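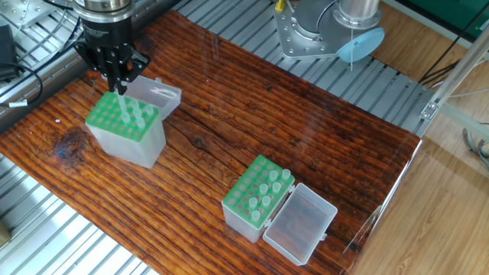 Ticket: second gripper for tip sorting cell
Opened by: Estela Barrientos
Status: waiting on quote

We want a spare gripper before the August budget closes. Tip transfer between boxes has to keep going while one is out for service. Virham quoted 14 weeks, Treltard 2.
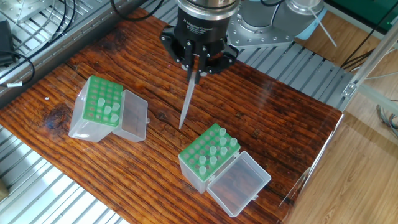

Treltard costs almost 20 percent more. Asked them if the price includes fingers and the wrist cable. No reply yet.

Update, Estela: cable included, fingers extra. Please hold the PO until I get the finger price.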